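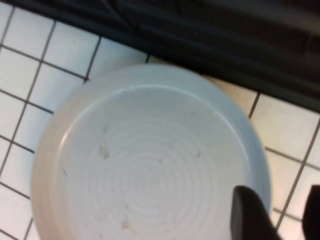

The bowl on my counter. Brown marks are on the flat part inside.

Brown specks in a white bowl with ridges, is it me or the bowl?

Posted by Araceli Villalobos

I have a big round white bowl with a thick rim and a flat bottom covered in rings, like somebody dropped a pebble in it and it set that way. Very handsome. It is also a first-rate device for holding on to food. There are a few tan-brown specks inside that have now outlasted two sponges and my good mood. One of them is more of a thin streak, over by the wall of the bowl.

So far I have tried dish soap, hot water, more dish soap, and leaving it out on the counter so that someone else in the house would feel responsible. That last one has been running since January.

It came from a secondhand shop in Toledo with no label, so I can't tell you what it's made of or whether the marks came with it. I use it for bread dough and, on lazy nights, salad. I would like the marks gone without scratching the rings off. And is it safe to eat from in the meantime?

Gonzalo Moya

Dishwasher.

Benito Barroso

Before you scrub anything, find out whether the marks are on the surface or in it. Run a fingernail over each one. If you feel a bump, it's old dough, and old dough is basically plaster. If it's smooth, you have a stain or a chip in the finish, and no amount of elbow is going to lift a chip.

For bumps: fill the bowl with warm water to well over the rings, add a squirt of soap and leave it 20 minutes. Then use an old toothbrush and go around with the rings. Going across them just parks the crud in the next groove down. I did it crosswise for years and was very proud of my technique.

For smooth stains: baking soda and enough water to make a paste, spread it on, wait, wipe in circles with a soft cloth, rinse. Try a small patch first, as you don't know the material. Skip steel wool. It takes the shine off, and after that everything sticks.

I'd hold off on the dishwasher advice above until you know what the thing is made of. I put an unlabeled bowl of my mother-in-law's through a hot cycle once and the subject still comes up at dinner.

As for eating out of it, stuck-on food I'd clean off first. If you find a chip or a crack, keep fruit with a peel in it and buy another one for dough.

Covadonga Montes

What Benito said, but oil the bowl lightly before the dough goes in and you'll have less of this to do. Mine has rings too. I paid 5 dollars for it and have spent 70 on brushes.

Araceli Villalobos

Fingernail report: three bumps, and the streak is smooth. Soaking now. The household has noticed the bowl is full of water and is walking around it.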